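An Open House Where They Let You Teach

I have a soft spot for any event that starts with bad coffee and a name sticker, so when the Kedenik open house sign turned up on the bulletin board at my library I put my name down before I'd even read what they do. They teach robots to handle laundry and clothes, mostly. I fold towels for a family of five, so you can imagine how interested I was!

I went on February 15, 2019, and I drove there in sleet. Kedenik shares a long brick building on Huston Street with a place that repairs pianos (you can hear somebody hitting the same key over and over through the wall, and after an hour you stop noticing). Parking is behind the building and it's tight. Go around the block once and come in from the alley side, that's my advice.

The visit comes in two halves. First you get the big room, where a pair of robot arms is bolted to a table and a person sits a few yards away with two smaller arms in their hands. Whatever the small arms do, the big ones do too. They call this pair the Wemeo and they talk about it like it's a slightly difficult horse. Our guide ran it for us and picked up a sock, turned it right side out, and laid it down flat. Lots of clapping. Then she asked who wanted to try.

I did, of course. It is HARD. You feel fine for the first few seconds and then you realize you have no idea how far away the sock is. I squeezed the air in front of it, then I squeezed the table, then I finally had the sock and dropped it on the way up. The man after me got it on his first go and was very gracious about it, which made it worse.

What I hadn't understood before is that the robot is meant to learn from all of this. Every try gets saved, with the camera views and the positions of the joints, and later the computer goes through a whole heap of them and works out what to do when there's no person on the other end. The recipe for one task, "jacket, flat, close the pocket," had 224 saved tries on the day I visited and they wanted 700. I asked if my sock would be in there. She said they keep some of the clumsy ones and was kind enough to leave it at that.

The second half was my favorite. Driving the arms is slow, and the arms can't leave the building, so for a lot of the teaching they skip the robot and carry just the gripper around. You hold it by a handle, it has a camera on it, and you do the job with the gripper's fingers in place of your own. People take the tool home and work with whatever is on the bed or the couch. They had a long hallway of prints from those home sessions, and I walked up and down it twice.
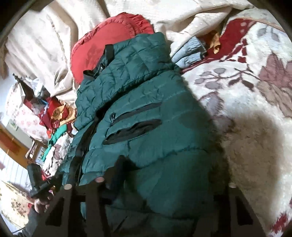 A green puffer jacket waiting on the bed, as the gripper's camera sees it.

I love that one. All those little quilted puffs, the pocket zipper with its tiny black pull, and then a red frilly cushion poking out by the collar like it's wearing a ruff. My grandmother had a flowered blanket in very nearly those colors. I stood there getting nostalgic at a robotics company, and then I started thinking about how you'd even get hold of that zipper pull with those stiff fingers. Puffy stuff slides around under you, and one pocket opening looks an awful lot like the next.

After the hallway they let us hold the tool ourselves. It's heavier than I expected, and my wrist knew about it by the end. But it was so much easier than the Wemeo! You just reach, the way you'd use kitchen tongs, and I got a dish towel folded in half on my second try and in quarters on my fourth. The trick (they tell you this, and then you forget it) is to move slower than feels natural and to keep the thing you're working on in view. I kept rushing the last bit.

There was a question time at the end, in a room with not enough chairs. Somebody wanted to know when they could buy one and got a long answer that came down to not soon. A teenager asked why the fingertips are soft, and the answer was that hard ones skid on slick fabric. I asked about fitted sheets and the whole staff groaned.

Practical bits, if you're thinking of going. It's free but you have to sign up, and our list was full at 148 names, spread over the day in small groups. Kids are fine in the big room as long as they stay behind the yellow tape. The Nikzad Bakery on the corner has good soup and closes early. The next open house is planned for June, and I've already asked to be put down for the Wemeo again. I want another go at that sock.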